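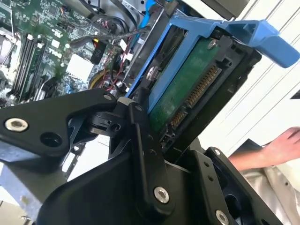 Before you hand over the old computer

The council's e-waste day is back, and so is the flyer telling us our old computers will be "securely wiped and responsibly recycled". I've read it more than once now and I still don't know what it means.

Wiped by whom? With what? And who checks? I rang the number on the flyer and got a pleasant person who said the contractor, Stovenar, handles all that. So I wrote to Stovenar. The reply came from Pravesh Shezi in customer relations, and it was polite, and it said drives are "processed in line with our internal standards". I asked to see the standards. I'm still waiting.

None of this proves anything dodgy is going on. It may well be a decent outfit doing a decent job. But the hard drive in your old desktop has your tax returns on it, your photos, a scan of your passport from that trip you were going to take, and every password you ever told the browser to remember. Dragging files to the bin doesn't get rid of them. Emptying the bin doesn't either, whatever your nephew says.

So my advice, for what it's worth, is to take the drive out yourself and keep it. In most older desktops it's a metal box about the size of a paperback, sometimes sitting in a plastic caddy. Shut the computer down, pull the power cord out of the wall and take off the side panel. There'll be one flat cable for data and one for power, or something close to that. Unplug both at the drive end by the plug, not the wires. Some drives are held by screws and some caddies have clips you squeeze. Have a look before you start tugging. If it's a laptop, look up the model first, as some of them have the storage soldered in and you won't be getting it out with a screwdriver.

Once it's out you have choices. You can put it in a drawer, where mine are. You can plug it into another machine and overwrite the lot, which takes hours on a big one but costs nothing. Or you can pay someone to shred it. Annatjie Dlamini at the Urnport repair bench will do a drive while you stand there and watch, and I think watching is worth paying for. She won't give you a fancy certificate. I've seen fancy certificates, and they're a piece of paper with a logo in the corner.

Please don't microwave it, burn it or go at it with a hammer on the kitchen bench. Some platters are glass and they shatter.

As for the recycling itself, the council report says last year's day took in 3,639 items, of which 1,904 were "diverted for recovery". I'd like to know what became of the rest. I'd also like to know what "recovery" covers, as it could mean anything from a school getting a working computer to a shipping container heading offshore. I've put both questions in writing and will print the answers here if any turn up.

I'm still taking my old tower down there, minus the drive. It's better than the kerb — just. Cords and keyboards go in the same bin as the computers, printers have their own, and they won't take loose batteries at all this year. The gate is at the Lumbao Street end of the depot and closes at 3.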